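4.2 Long, flexible produce

The block and cup trials in Section 4.1 favored the Kiiskinen gripper on speed and the Umley gripper on repeatability. Both sets of objects were rigid and short enough to fit between the fingers. For the second comparison we chose green onions, which bend under their own weight, are slippery at the white end, and are longer than any other item in our set. The task was to pick one onion from a cutting board and place it on a wooden rack at the side of the table.

Both grippers were run on the same six-axis arm with the same controller and the same motion limits. The mounting bracket was not changed between sets, but the tool center point was measured again after each swap. Each gripper made 200 attempts, for a total of 400. We used a new onion after every 30 attempts, or sooner if the stalk split. Onions that had gone soft were thrown out, as a limp stalk can be picked by nearly any closing motion and tells us little about the gripper.

An attempt was counted as a success if the onion left the board in one grasp and came to rest on the rack without touching the table. A drag was logged when the stalk was lifted but the root end stayed on the board for more than 2 seconds. All other outcomes were logged as failures. The controller wrote finger position and motor current to file during every attempt, and the labels were checked later against the video.

The cell at Ekstead was used for all attempts in this section. The board was set at a slight angle to the arm base, as our earlier tests with a square board gave the planner an approach direction that would not be present in a real kitchen. The layout is shown in Figure 6.
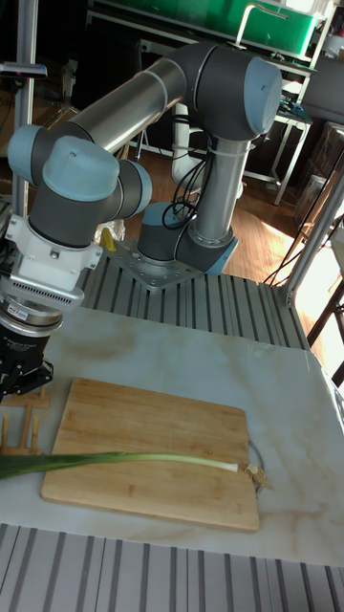
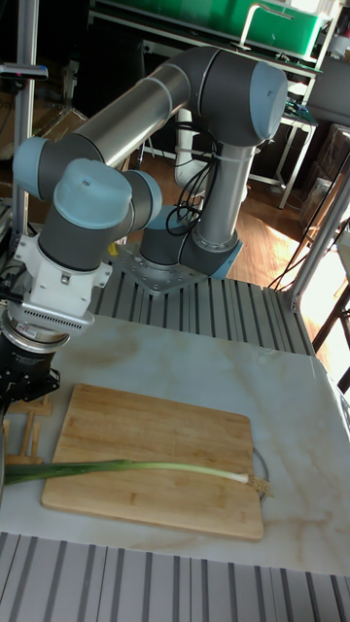

Figure 6. Work cell for the green onion task, with the arm on its mounting plate and the onion lying across the cutting board.

The main difference between the two grippers was in where they could hold the stalk. The Umley fingers closed evenly near the middle of the onion and rarely marked it, but they needed a height error of less than the stalk thickness to get under it. The Kiiskinen fingers tolerated a worse height estimate and tended to crush the pale section when the current limit was left at its default. Lowering the limit fixed the crushing and led to more drags, mostly with thick onions.

Controller choice had a smaller effect than we expected. We repeated part of the set with the Stestedness controller, which slows the arm before contact, and saw fewer missed grasps with the Umley gripper only. The added time per attempt cancels most of this gain if the measure is successful picks per hour. We therefore report both measures in the tables that follow, and we keep the default controller for the leafy items in Section 4.3.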